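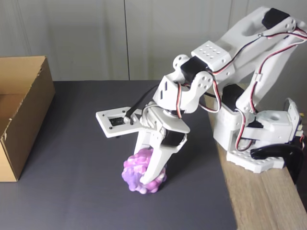
Tabletop Robot Arms: Budgeting and Purchasing FAQ
Bandara Equipment Planning Office

Which arms does this page cover?
Small 3D-printed arms driven by hobby servos and clamped to a table edge. Floor-standing and enclosed systems go through capital planning.

How much should a department budget per station?
The approved amount for the current cycle is $1,225 per station. Departments that already own a suitable table and mat should request $1,133.

Are spare parts included?
No. Please enter $104 per station on a separate line for replacement servos, wiring and reprinted gripper fingers. Requests without this line are returned.

Can we buy test objects from the same funds?
Yes. Soft toys, balls, boxes and similar items are charged to consumables, up to $300 per department per year.

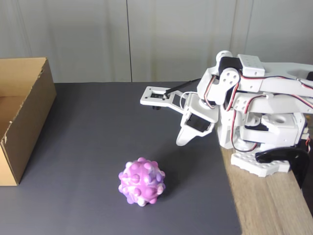 Stamatia Politis asks whether two departments may share one station and split the cost, and whether the spares line would then be split as well. Sharing is permitted. One department must be named as the owner and must carry the full spares line on its own request.

Do we need more than one quote?
Two written quotes are required. Urkitz and Koneo are both registered suppliers. Kits and assembled arms must be quoted separately.

Who approves the request?
Your department head signs first, and Parveen Patwary gives final approval.

When are requests due?
By 4 p.m. on the last Thursday in February. Late requests are held for the next cycle.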